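Workshop notebook, desktop support bench
January 30, 2020

Calendar reminders firing twice, shared mailboxes

Carried over from the last entry. Symptom unchanged: a user with full access to the Girnosness bookings mailbox gets two reminder pop-ups for each appointment, the second one anywhere up to a minute behind the first. Dismissing one does not dismiss the other. Phones are not affected.

Test machine is Kassa (the old laptop, rebuilt in September, nothing on it but Office and the ticket client). Test mailbox is Skarnudard. It has 456 calendar items in it, 86 of them recurring, copied from the live bookings calendar with the attendees stripped.

Tried, in order:

Started Outlook with /cleanreminders. Pop-ups cleared, then came back doubled at the next appointment.

Started with /resetfolders. No change.

New mail profile, cached mode on, shared folders not downloaded. Single reminder. Left it for 10 appointments, all single.

Same profile, "Download shared folders" ticked. Doubled again on the first appointment after the sync finished.

Same profile, shared folders still ticked, Momell add-in disabled. Single reminder.

So it needs both: the local copy of the shared folder and the Momell add-in loaded. Either one by itself is fine. My guess is that Momell keeps its own reminder list and reads it from the cached folder, but I have not confirmed this. The add-in log only records start and stop.

Checked whether the order of loading matters. Set the add-in to load on demand in the registry (LoadBehavior from 3 to 9), restarted, waited for the sync. Still doubled once the add-in had been opened from the ribbon. Put it back to 3.

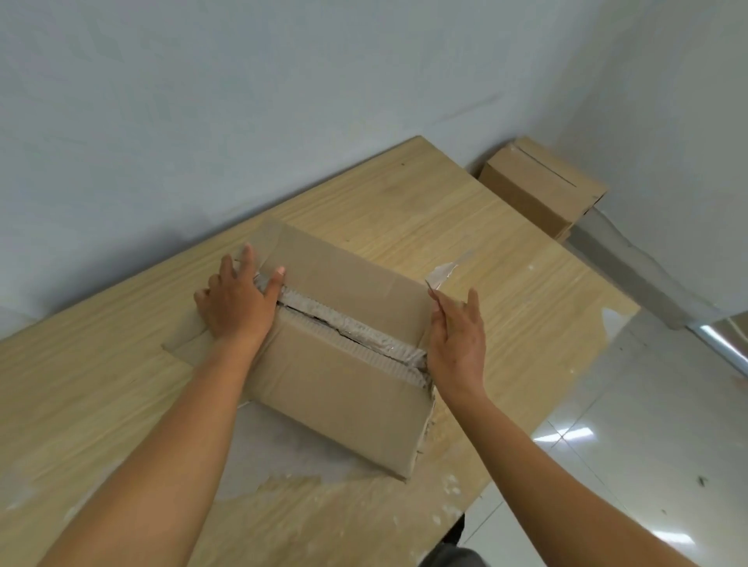 Also tried a manual purge of the reminders folder with MFCMAPI on the Skarnudard mailbox. It rebuilt itself on restart and made no difference to the doubling. Do not do this on a live mailbox; it brought back 14 overdue reminders that had already been dismissed.

Workaround for the bookings desk: untick "Download shared folders" on the Advanced tab of the account settings, restart Outlook. Shared calendar is slower to open that way, and searching it offline is gone. Acceptable for the desktops. Not acceptable for the two laptops that go out to site, so on those disable Momell instead.

To do: repeat with the older Momell build if I can find the installer. Check whether group policy is putting the tick back after a restart.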